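Kapitel 6
Textilpflege im Haushalt: Sortieren, Waschen, Zusammenlegen

Kleidung macht in den meisten Haushalten den größten Teil der Wäsche aus. Wer sie richtig behandeln will, muss zwei Dinge kennen: das Fasermaterial und die Verarbeitung. Das Material bestimmt Temperatur und Waschmittel. Die Verarbeitung entscheidet darüber, wie ein Teil getrocknet, gebügelt und gelagert wird. Ein Bund, eine Falte oder ein Knopf verlangt oft mehr Sorgfalt als die glatte Stofffläche daneben.

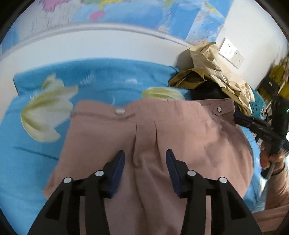 6.1 Sortieren und Vorbereiten

Vor dem Waschen wird nach Farbe, Faser und Verschmutzung getrennt. Taschen werden geleert, Reißverschlüsse geschlossen. Knöpfe bleiben offen, damit die Knopflöcher nicht ausreißen. Neue farbige Teile wäscht man beim ersten Mal getrennt und bei höchstens 30 Grad. Bei unbekanntem Material richtet man sich nach dem Pflegeetikett; fehlt es, wählt man das Schonprogramm.

Der Haushaltslehrer Apolinar Magaña ließ im Januar eine Schulklasse in Riltstead 245 Kleidungsstücke nach Pflegeetikett ordnen. Bei 16 Teilen war das Etikett herausgeschnitten oder nicht mehr lesbar. Diese Teile bildeten einen eigenen Stapel und wurden wie Feinwäsche behandelt.

6.2 Glätten und Zusammenlegen

Gewebte Stoffe knittern stärker als Maschenware. Man legt sie nach dem Trocknen bald auf eine ebene Fläche – ein Tisch oder ein Bett genügt – und streicht sie vom Bund zum Saum aus. Eingenähte Falten werden in ihrer Richtung gelegt und erst danach gebügelt.

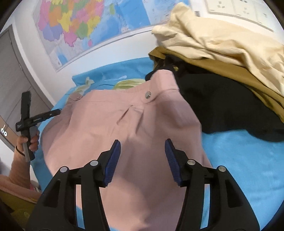

Beim Zusammenlegen beginnt man mit der breitesten Stelle. Hosen und Röcke werden längs halbiert, sodass die Seitennähte aufeinanderliegen, und dann quer gefaltet. Schwere Stücke kommen im Schrank nach unten, empfindliche nach oben. Knöpfe sollen nicht auf dünnem Stoff aufliegen, sie drücken sich sonst ab.

Die folgenden Abschnitte behandeln zunächst die Naturfasern, danach die Chemiefasern und Mischgewebe. Die Pflegesymbole sind am Ende des Kapitels in einer Tabelle zusammengestellt.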